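Chapter 13
Household Dust

What this chapter covers
Where indoor dust comes from
How particles settle and how they are lifted again
Measuring dust load in an occupied building
Cleaning methods and their effect on the air
Key terms: deposition, resuspension, dust load, settled dust, static charge

In December the housing office in Flonville asked tenants of one apartment block to leave a single shelf in the living room alone for the whole month. At the end of the month the shelves were wiped with weighed cloths, and the cloths were weighed again. Two apartments on the same floor, with the same windows and the same heating, gave very different results. The apartment with the heavier cloth had wool rugs and a dog. The other had bare floors and one tenant who was away on most days.

Results like these are the usual starting point for the study of indoor dust. The building matters, but so do the people in it and what they own.

13.1 What dust is made of

Household dust is a mixture. Most samples contain textile fibers, skin flakes, hair, soil carried in on shoes, soot from cooking and candles, and pollen in the warmer months. Homes near a busy road have more fine mineral grit. The mixture changes from room to room. Bedroom dust is rich in fibers from sheets and blankets, while dust from a hallway floor has more soil.

Large particles fall quickly. Sand grains tracked in from outside hardly leave the floor at all. The smallest particles can stay in the air for hours and are carried by slow currents from radiators, doorways and people walking past. Deposition is the name for the process by which particles leave the air and come to rest on a surface.

13.2 Settling and resuspension

A particle that has settled does not always stay put. Walking across a carpet, shaking out a blanket or opening a window can lift it again. This is called resuspension. Anyone who has watched a beam of sunlight after making a bed has seen it.

Cleaning can also cause resuspension. A dry cloth flicked over a bookcase moves much of the dust into the air, and part of it later settles on the same bookcase. A damp cloth holds more of it. Tools with a large fiber surface lie between the two. Their many fine strands give particles more places to lodge, and some synthetic fibers pick up a static charge when rubbed.

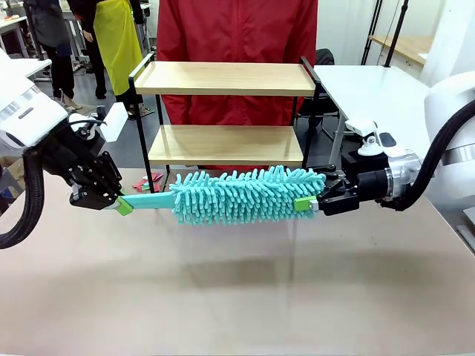 Ffion Trevor
Lecturer in Building Science, Vonivier College

Microfiber dusters come in several forms. Chenille types have thick, soft tufts that reach into grooves and around the legs of furniture. Flat cloths make better contact with smooth surfaces such as tabletops. Both kinds must be washed regularly, as a loaded duster gives dust back to the next surface it touches.

Section 13.3 explains how settled dust is sampled and how dust load is calculated in grams per square meter. Before reading it, choose two surfaces in your own home, one high and one near the floor. Wipe both clean, write down the time, and leave them untouched for one week. You will need your notes for Exercise 2.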